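¿Por qué la manzana se pone marrón cuando la cortamos?

Rincón de las preguntas de Bisedholm, para lectores de 8 años en adelante (y para los mayores que lean con ellos)

Seguro que te ha pasado alguna vez. Te preparan unos trozos de manzana para la merienda, los metes en la mochila tan contento, llega la hora del recreo, abres la cajita y... ¡puaj!, los trozos que por la mañana eran blanquitos y brillantes ahora tienen un color como de té con leche. A lo mejor pensaste que la manzana se había estropeado y la tiraste a la basura, y es una pena, porque casi siempre estaba perfectamente buena.

Vamos a mirar despacio qué le pasa a la manzana, que es una historia más larga de lo que parece. Ponte cómodo y, si tienes una manzana a mano, mejor, así te la vas comiendo mientras lees.

Una fruta con impermeable

Empecemos por fuera. La piel de la manzana es muy fina, pero hace un trabajo enorme. Si la miras de cerca verás que brilla un poquito, y que brilla todavía más si la frotas con la manga del jersey. Es porque encima de la piel hay una capa de cera que fabrica la propia manzana mientras crece en el árbol. Con esa cera el agua de la lluvia resbala y el agua de dentro no se escapa tan deprisa. Vamos, que la manzana va por la vida con un impermeable puesto.

La piel también sirve para que el aire no entre así como así. Y quédate con la palabra aire, que va a salir mucho.

¿Y por qué unas manzanas son rojas, otras verdes, otras amarillas y otras un poco de todo? El rojo viene de unos colorantes naturales que tienen un nombre larguísimo: antocianinas. Son parientes de los que dan color a las moras y a la col lombarda. En muchas manzanas rojas, la parte a la que le da el sol se pone más roja, y la que queda a la sombra, tapada por una hoja o por otra manzana, se queda más pálida. Por eso hay manzanas con una mejilla colorada y la otra no, como tú cuando te quedas dormido apoyado en un brazo.

Millones de habitaciones muy pequeñas

Ahora vamos para dentro. La parte que nos comemos se llama pulpa o carne, y está hecha de células, igual que tú, igual que un gato y que un geranio. Imagínate un edificio con muchísimas habitaciones diminutas, todas pegadas unas a otras y todas llenas de zumo. Cuando muerdes una manzana y suena ese ¡crac! tan bueno, lo que oyes son montones de paredes de habitaciones rompiéndose a la vez. Y el zumo que te resbala por la barbilla estaba guardado en ellas.

Entre unas habitaciones y otras hay huequitos con aire. En una manzana hay bastante aire, aunque no se vea, y gracias a eso flota. Puedes comprobarlo en un barreño o en el fregadero: la pera suele irse al fondo o quedarse a medias, y la manzana sube y se queda ahí arriba, tan tranquila, dando vueltas.

Dentro de cada célula las cosas están muy bien ordenadas. En un sitio se guardan unas sustancias llamadas polifenoles (otro nombre difícil, ya lo sé, pero este es el último... bueno, el penúltimo). En otro sitio distinto viven unas ayudantes que se llaman enzimas. Mientras la manzana está entera, los polifenoles y las enzimas casi no se encuentran. Es como tener las pinturas en un cajón y los pinceles en otro: nadie pinta nada.

Y entonces llega el cuchillo

Al cortar la manzana (o al morderla, o al dejarla caer por las escaleras) se rompen muchas de esas habitaciones y todo se mezcla. Las enzimas se encuentran con los polifenoles y, además, entra el oxígeno, que es uno de los gases del aire. Con las tres cosas juntas empieza una reacción química, y al final de esa reacción aparecen unas sustancias de color marrón. Los científicos llaman a esto pardeamiento, que viene de la palabra pardo. Ese era el último nombre difícil, prometido.

A veces se dice que la manzana se oxida. Está bien dicho, porque el oxígeno participa, aunque no es la misma oxidación que la de un clavo viejo. Una manzana marrón no tiene herrumbre ni te va a pinchar la lengua.

¿Y para qué le sirve a la manzana? Pues se cree que es una forma de defenderse. Cuando un insecto la muerde, esas sustancias que se forman en la herida ayudan a que no entren tan fácilmente los hongos y las bacterias. Se parece un poquito a la costra que te sale en la rodilla cuando te caes de la bicicleta, que tampoco es bonita, pero hace su trabajo.

¿Se puede comer?

Sí. Una manzana que se ha puesto marrón hace un rato en el recreo se puede comer. Quizá esté un poco más blanda y el sabor haya cambiado algo. Otra cosa distinta es una manzana con moho, con partes muy hundidas o que huele raro. Esa no se come, y si tienes dudas, pregunta a un adulto.

El experimento del sábado

En el club de ciencia de Kostside hacemos este experimento todos los otoños, cuando llegan las manzanas nuevas, y siempre hay alguien que quiere repetirlo con un plátano (también funciona). Tú puedes hacerlo en la cocina o en cualquier mesa que se pueda manchar un poco.

Necesitas una manzana, un plato blanco para que se vean bien los colores, una cuchara, medio limón, un vaso de agua, un poco de sal y a una persona mayor que se encargue del cuchillo. También te vendrá bien un cuaderno, porque en la ciencia lo que no se apunta se olvida, y luego discutimos todos.

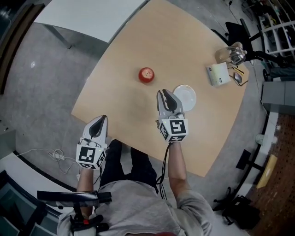
Una manzana roja y un plato blanco sobre la mesa. A la derecha del todo hay también una cuchara.

Antes de cortar nada, coge la manzana entera y estúdiala. Busca el rabito y busca también, en el lado contrario, esa especie de estrellita seca y arrugada. Son los restos de la flor. Sí, sí, de la flor: toda manzana fue antes una flor blanca o rosada, y lo que ves ahí abajo es lo que queda de ella.

Ahora pide que te corten la manzana en cuatro trozos y hazlo todo bastante seguido:

El primer trozo se queda en el plato tal cual, sin ponerle nada. Ese se llama control y sirve para comparar.
Al segundo le echas zumo de limón con la cuchara, por toda la parte blanca.
El tercero lo metes en el vaso de agua y procuras que quede bien hundido.
Al cuarto le pones agua con una pizca de sal.

Apunta la hora. Luego vete a jugar, merienda, lee un tebeo, y vuelve a mirar de vez en cuando. Puedes dibujar cada trozo con lápices de colores. Si quieres ser muy fino, haz una tira de papel pintada desde el crema hasta el marrón oscuro y pon cada trozo al lado, para ver a qué color se parece más.

¿Qué suele pasar? El trozo que se quedó sin nada se va oscureciendo. El del limón aguanta mucho mejor, y es que el zumo de limón es ácido y a las enzimas el ácido les sienta fatal: trabajan despacísimo. Además lleva vitamina C, que se entretiene con el oxígeno antes de que el oxígeno haga de las suyas con la manzana. El trozo hundido en agua también tarda, porque le llega menos oxígeno. Y el de la sal... ese lo dejamos para que lo cuentes tú.

No te preocupes si te sale algo diferente. Hay clases de manzana que se ponen marrones enseguida y otras que tardan una barbaridad, según cuántos polifenoles y cuántas enzimas tengan.

Para seguir preguntando

¿Pasará lo mismo con una pera? ¿Y con una patata cruda? ¿Y con una naranja? (Esta última tiene truco. Piensa en el limón.) ¿Irá más despacio dentro de la nevera? Prueba a dejar un trozo dentro y otro fuera, los dos sin nada, y míralos a la vez.

Si haces un dibujo de tus cuatro trozos, puedes dejarlo en el buzón de la biblioteca de Bisedholm, el que está junto a los cuentos. En junio colgamos los que nos llegan en el pasillo. Y el próximo día hablaremos de por qué lloramos al cortar cebolla, así que id preparando los pañuelos.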